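Speaker notes: Grasp planning when the table is made of glass
Fluvar meetup, June 13, 2026
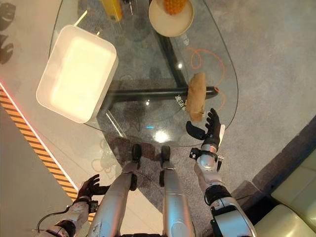

Opening (keep it short, people want coffee)

Hi everybody, I work on the perception side of the Bretent stack, and today is mostly about depth — why it goes wrong on glass and what we changed in the planner. Thank Halima Adeleke for the slot. Mention she wrote most of the replay tool, so the hard questions go to her!

Leave the tabletop slide up for this whole part. Ask the room: where would you put the support plane? Give them a few seconds. Somebody always says the carpet, and that's pretty much what our old plane fitter said too. You've got carpet and black tubing showing right through the surface, plus a bright reflection near the robot's feet, so the fitter has plenty of wrong stuff to grab onto.

The potato

Point at the potato, then at the black bar just below it. A person sees right away that one is on the glass and the other is under it. The old segmenter liked to merge things like that into one long blob, and then the planner wanted a grasp on the blob's center. Bad place to send fingers.

What we do now: fit the plane from object bottoms, not from the surface. Trays, plates and vegetables give decent depth even when the glass gives junk. Each object votes for a height, the votes get clustered, and anything below the winning height goes in the collision map but never in the grasp list. (Slow down here, I rushed this in January and lost half the room.)

Numbers slide

504 replayed attempts from the Org logs. Old fitter put the plane in the wrong place 165 times, new one 69. Say out loud that these are replays, same logs through both versions. Then admit more than half of what's left is the sparse case, one object on the table and nothing to vote with. No good fix yet — if anyone has one, find me after.

Timing

The voting step is capped at 100 milliseconds. If it runs over, we keep the last good plane and the arm holds at the pre-grasp pose. Fovier folks will ask why we don't just put a marker on the table leg. Answer: we tried it, works great, until you change tables.

Demo

Start the replay BEFORE switching screens. Toggle the plane overlay with P, not the space bar, space kills the session. If it crashes, skip to the config slide and talk through the thresholds.

Questions. Repeat them into the mic this time.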